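The two-bin sort, and what my kitchen table has to say about it

4 min read

I promised last time that I would tackle the toy corner before the grandkids came back, and I did, sort of! Well, I started. My sister-in-law Carol Cropper has been telling me for years that I go about clearing up all wrong (I pull everything out, sit down in the middle of it, and find a book), and this time I gave in and did it her way.

Carol's way is two metal bins on a table. One is for things that have wandered off from where they live, and the other is for things that are leaving the house. You don't get a third bin. I asked. You also don't get to sit down, and you set a timer for 28 minutes, which is how long her dryer takes on the short cycle, and she has never seen a reason to change it.

I got my bins from the back room at Greenwood, the secondhand place over by the feed store. They're gray and pretty beat up, and I love them. I scrubbed and scrubbed at the marks on the inside and then decided they were fine. Anything that can take a toy block dropped from shoulder height is good enough for me.

So I worked my way along the shelf, then behind the couch, then the basket under the bathroom sink (how does it all get under there?), and into the front bin it went.
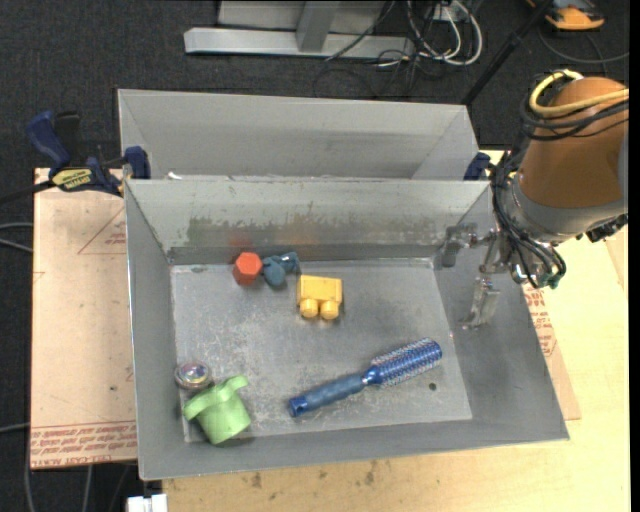

Page last changed 18/06/2022

I know, a hairbrush! I'd been using a comb since January. It's the round blue one with the metallic barrel, and I had accused at least two members of my family of walking off with it. Apologies have been made. The green cup goes back to the kitchen, where I will find it a spot on the low shelf so little hands can reach it.

The yellow block with the two pegs was easy, because we have a whole tub of building blocks and it just needed to go home. The red-orange hexagon took me longer. I stood there holding it and trying to remember what set it came from, and I still couldn't tell you. Carol's rule is that a piece without a set gets one week on the windowsill, and if it isn't claimed it goes. It's on the windowsill now. The little dusty-blue toy is staying no matter what Carol says.

And then there's the small round shiny thing, silver around the outside and all pink and purple and green in the middle. I'm stumped. I put it in a saucer by the phone, and if you think it's yours, please come and get it!

A few of you asked whether the bins have to be metal. Kelly Pearce uses two old dishpans and says they do the job and are a lot quieter, which I can believe. Pauline Goodall tried it with grocery bags and they kept falling over on her, so maybe skip that one. I'd say go for something with a wide top, so you can see what's in there without digging.

Next up is the hall closet. I opened the door yesterday, looked at it, and closed it again. I'll need a bigger table, or a longer dryer cycle.

43 shares
5 comments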